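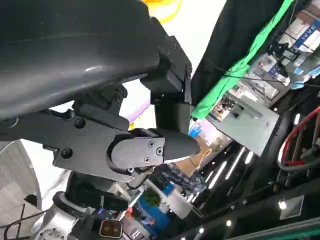
Distport Sourdough & Morning Pastry Club

OK it has finally happened, I made croissants that have LAYERS. Real ones, the kind you can see when you tear one open. A thread, mostly for the folks who kept asking in the club chat.

Background: this was batch 15 since January. The first few were basically dinner rolls with a butter puddle under them (tasty puddle, I ate it with toast).

Biggest change: colder butter, but bendy. If it snaps when you fold the slab, leave it on the counter a bit. If it smears, back in the fridge. Melahat Dağdelen told me this months ago and I nodded and did not listen. Sorry Melahat!!

Flour: I used the Gerlach bread flour, 479 grams. Yes, that's an odd number, it was what was left in the bag, and I scaled everything else to match. Worked great.

Folds: three letter folds, with a full rest between each one. I used to cheat the second rest because I wanted breakfast. Don't do that. The dough fights you and then the butter breaks up into little chips.

Somebody asked about the two-tone ones with the colored stripes. You roll a thin sheet of dyed dough, stick it on top with a tiny bit of water, then score it before you shape. I want to try orange next, with zest in it.
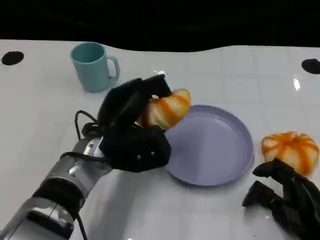
Orange stripes and a teal mug. Love this color combo.

Proofing! Mine took 4 hours in a cool kitchen. Reinhold Görtz says they should wobble like jello when you nudge the tray, and wow, they do. I nudged it way too many times.

Coffee with it: the dark roast from Skevero, no sugar. The pastry has plenty going on already and I like something a little bitter next to all that butter.

Still working on: the ends. Mine keep uncurling in the oven, so half the batch comes out looking like a canoe. If you tuck the tip underneath, how far under do you go? Tell me everything.

Next batch is almond. I already have the paste and I keep opening the fridge to look at it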